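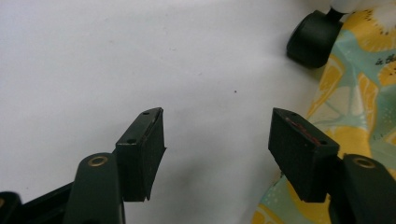 We went to the Hegarty paper mill in November, on one of its open days. The mill sits on the river below the town of Nerkska, and the easiest way in is the bus that stops at the bridge. From there it is a short walk along the mill race. There is parking, but the lot was full when we passed it at 10 in the morning.

Entry is free. You sign in at the gatehouse, they give you ear plugs and a paper map, and you wait for a group to fill up. Ours left after a short wait. Children under eight are not allowed on the machine floor, so one parent in our group had to stay behind in the sample room with hers.

The tour starts outside in the bale yard. Hegarty buys cotton offcuts and wood pulp, and the two are kept under separate roofs. The cotton bales come from a shirt factory and still have bits of thread in every color. The guide said the colored pieces go into the speckled papers and the white ones into drawing paper.

Next is the beater hall. It is loud and the floor is wet, so wear shoes with some grip. The oldest beater was built by a firm called Tostosico, and its nameplate has been painted over so many times that you can only just read it. It is still used for small orders. Stock goes around the tub for hours, and the operator checks it by stirring a handful into a jar of water and holding it up to the window. We were allowed to try this. Mine looked like thin oatmeal, and I could not have told you if it was ready.

The paper machine takes up the whole of the long building. At one end the stock is almost all water, and at the other it is a dry sheet going onto a roll. You walk beside it on a raised walkway. It gets very warm near the drying cylinders, and we were all carrying our coats by then.

I liked the finishing room best. It is quiet and has big north windows. Sheets are cut, checked on both sides and packed 100 to a wrapper. The checkers look for specks and thin spots, and anything they reject goes back to the beaters. Most of the heavy stock goes to Praltine, a bookbinding company that uses it for endpapers.

The tour took longer than the map said, and we missed the hand sheet workshop because of it. If you want to do the workshop, put your name down at the gatehouse before the tour.

The mill shop sells seconds by weight. I bought a bundle of cream drawing paper and 3 pads of the speckled kind. It only takes cards. The canteen was open for soup and rolls until 2, and the tables by the window look out over the weir.

Buses back from the bridge run once an hour. We had just missed one and walked into town along the river path, which was muddy but fine in boots.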